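# The Dokby Upright Folder Box, after one winter of household paperwork

I have been promising a few of you a proper write-up of this thing since the spring, so get yourself a coffee, because I do go on a bit when it comes to filing.
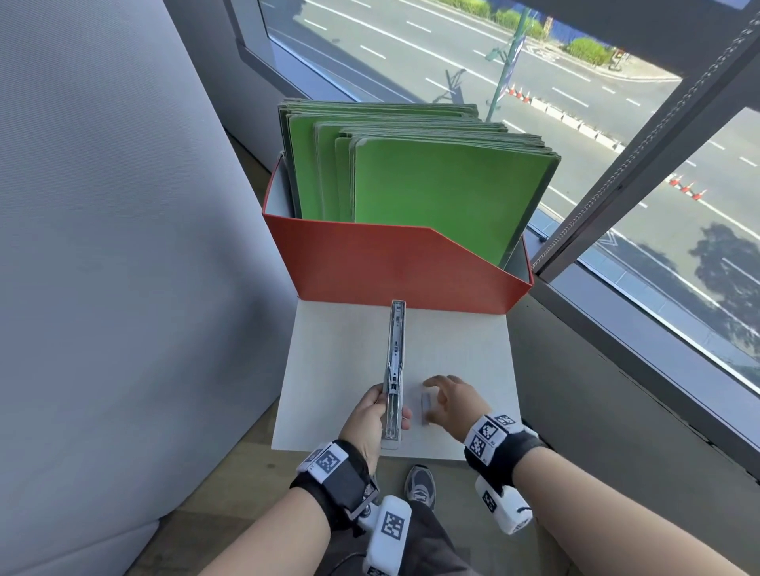
*Stapler open, fresh strip standing by, green folders in the box behind.*

A little background first. When my aunt moved to her new apartment, all her papers came to me: insurance, pension letters, appliance manuals going back further than some of the appliances, and a remarkable number of receipts for garden hose. My friend Wolfram Thiele, who has settled more estates than he'd like, told me to do nothing at all until I had decided on one container and one kind of folder. I didn't listen, naturally, and spent most of November moving things between shoe boxes. Then I bought the Dokby.

It's an open box, no lid, sized for letter paper in folders. You can get it with or without the folders, and I'd say get it with them, as buying them separately cost me more when I wanted extras. It arrives flat. Folding it together took me four tries, mainly because the instruction sheet shows the bottom tabs from underneath and I was looking at them from on top. Once you see it, you see it! The tabs lock with a good firm click and mine have stayed locked ever since, including a trip down the stairs that I'd prefer not to discuss.

**How much it holds.** I did count this once, since capacity is what everybody asks me about. I got 556 sheets into mine, divided among the folders, before it became unpleasant to pull one out. The label promises more than that, and I suppose you could do it if you never intended to read any of it again. For everyday use I'd stop well short. There are 107 pages in my aunt's health insurance folder alone, and that one is as fat as I'd let any folder get.

**The folders.** I like them very much. The card is stiff enough that they don't slump when the box is half full, and the fold lines let you square off the bottom when the contents grow. The tabs take pencil nicely and ballpoint not so nicely – it smears if you're left-handed like my neighbor Finn Ruppert, who borrowed the whole thing for a weekend and returned it with every tab looking like a rainstorm. I forgave him and used labels.

**The box itself.** Strong sides, decent corners, and no chemical smell when I unwrapped it, which I can't say for the Ehlers file case I had before. The Ehlers does have a lid and a handle, and if you need to carry papers to an office and back, that is the one I'd point you toward. But a lid is a terrible temptation. You set one envelope on top of it, then another, and by Easter the case is a shelf. With the open box I drop things straight in, and I've kept up with the mail all winter for the first time in my adult life.

My complaints, and there are a few. Dust gets in, of course. I run a dry paintbrush over the folder tops every month or so and it's fine. There's no grip anywhere, so you have to get both arms around it to lift it when it's full, and Bheki Ngubane from my reading group, who has a bad shoulder, gave hers away for exactly that reason. She went over to the Flamumov rolling cart and is delighted with it, though it costs a good deal more and takes up half her hallway.

I'd also have liked one or two dividers. I made my own out of cereal boxes and they work perfectly well, but at this price a pair of dividers would have been a kind gesture.

A word on stapling, as two of you wrote to ask. Yes, I staple multi-page letters before they go in. Paper clips catch on the neighboring sheets and travel, and I've found clips from the gas bill holding on to the dentist. Top left corner, one staple, done. Anything I might have to photocopy stays loose in a plain sleeve at the front.

Would I buy it again? I already have, the second one being for my own papers, which had been feeling neglected. If your files live in one place and you have two good arms, I think you'll be happy with it. If you're on the fence, ask the shop whether they'll let you fold one up first. Mine did for the second box, and the young man at the counter put it together on the first try.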